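Darren Heywood
6/10/25

A thread on the office snack drawer, which I have been put in charge of against my will. 1/
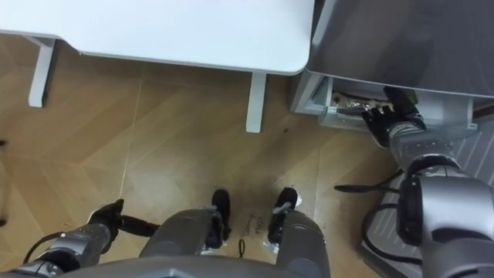
The drawer, open, with its foil and its packets.

2/ Some background. We moved into the Prorkutcombe office with one white table, one gray cabinet and a plan to be the kind of workplace that has fruit. The fruit period was short.

3/ Then Henrike Oltmanns put some crackers in the cabinet drawer "for emergencies." An emergency, at our place, is any meeting that goes past 11.

4/ Facilities has since asked for a Snack Policy. I wrote one. It is 31 lines long and has a section on crumbs. I am told people have read as far as the title.

5/ Main finding so far: everything ends up at the back left. I put things in the front. I put things in the middle. I come in the next morning and it has all gone to the back left like cows before rain.

6/ Henrike says this is because people shove the drawer shut with a hip. I have watched her do it. She has excellent follow-through.

7/ Second finding: foil. You cannot tell what is in crinkled foil without opening it, and once you've opened it you own it. Those are the rules (line 12). So everyone gives it a little squeeze and puts it back.

8/ I suggested labels. Henrike suggested I get a hobby. We settled on me buying a pack of 100 labels with my own money. I have used two and one of those is on my stapler.

9/ The Pelia bars are finished, before anyone asks. I ordered 24 and they lasted until I went to get a coffee. The Nondier ones nobody likes will outlive the lease.

10/ Somebody also proposed moving the whole lot onto the table, "so we can see it." Absolutely not. That table has nice rounded corners and a clean top and it is the last thing in this building I feel good about.

11/ Also the drawer gets left open. I don't know who by. It sits at exactly shin height for a person carrying a laptop and thinking about something else. I have a bruise I'm calling Fontes, after the client I was thinking about.

12/ A reply to the three people who've messaged me: yes, you can bring in your own stuff. Put your name on it. No, your name doesn't protect it, but it's nice for the rest of us to know who to thank.

13/ The budget gets reviewed in July. I've asked for dividers – the cheap plastic kind, nothing fancy – and been told to "make a case." So this thread is the case. Please like it where my manager can see.

14/ Update from Henrike: she has opened one of the foil ones. It's more crackers.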